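Tue 10 February
Alina Nistor

Shellac, round three. The shop smells like a very old piano that has been drinking.

Where we left off: the Huka flakes went on beautifully in September and bloomed white the first time a mug went near them. I blamed the mug. Then I blamed the alcohol, which had been sitting in a half-full can since before I started keeping this notebook. Fresh alcohol, same flakes, same bloom. The flakes are old. There is a date on the bag if you turn it over, and I have now turned it over. Shellac that age never really hardens, it just sulks on the surface and takes fingerprints for a month.

So, new flakes, the Kusari blonde, dissolved overnight in the glass jar with the good lid. A 2 pound cut for brushing and a thinner one for padding. I shook the jar every time I walked past it, which made me feel productive. By morning there was a slug of undissolved stuff at the bottom that took another hour in warm water (NOT on the hot plate, see the brown ring on the bench). Strained it through a paint filter. Labeled it with the date, in large letters, on the side facing out. We can all learn.

Test boards: one maple, one walnut, one piece of mystery softwood from the offcut bin. Sanded to 220, wiped down, first coat with the wide brush. Recoat at 45 minutes. I tried going earlier on the maple and dragged the first coat up into a ridge you could use to grate cheese. Left the ridge in as a reference. Anyone who sands it out will be asked to make me another one.

Padding went better. Small wad of cotton inside an old T-shirt square, charge it, press it out on scrap paper, then straight passes with the grain, landing and lifting like a plane that can't decide. Walnut came up deep and slightly red. Maple picked up less yellow than last time, which I put down to the blonde flakes and Kusari will no doubt put down to my technique.

The wax question remains open. Sandu's tin says it is suitable for all finishes, and so does every tin ever printed. I put it on half the walnut board with gray steel wool and it knocked the shine down to something you might want in a house. The other half still looks like a restaurant menu. I prefer the waxed half. Jurnix wants theirs glossy, so the customer gets the menu.

Rims are the next problem. A flat board forgives almost everything, but on anything with a raised edge the pad skips the last bit of the flat, then dumps a bead in the corner when you go back for it.

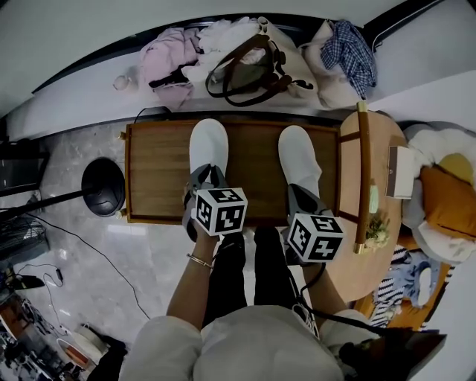 For trays I'm going to give up on padding right into the corners and brush those first, thin cut, small brush, then pad the middle out to meet them. A wooden tray table with a raised rim and a round brass knob at one corner has all the trouble in one place: four inside corners, a rim that wants a finish of its own, and hardware. Brass comes off before finishing where it will come off. Where it won't, tape it, and pull the tape while the last coat is still a bit soft. Shellac on brass looks fine for a week and then looks like a cold sore. Warm brown is also the color I'd like to land on for the softwood, which at the moment is closer to ham.

Tomorrow: mug test on the walnut, both halves, hot coffee, 45 minutes, no coaster. Same mug as September, in fairness to the mug. If the new flakes bloom too I am switching to oil and will deny having written any of this.

Need: denatured alcohol (small cans, please, the big one is how we got here), paper filters, more T-shirts. Whoever borrowed the good brush, it was not meant for glue.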